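Finally made it to the Boersma open day on Friday, and wow, I want a dye works in my backyard now! We got in at 11 and I bought 12 skeins before lunch (don't tell my bank). The vat room smells like wet sheep and vinegar, and I loved it.
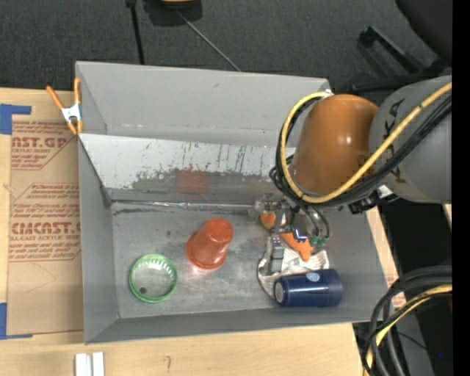

Jaxon Carrier told me I should've gone up to the spinning floor first, as the line gets silly after noon. He was right, I waited forever! Still going back in August.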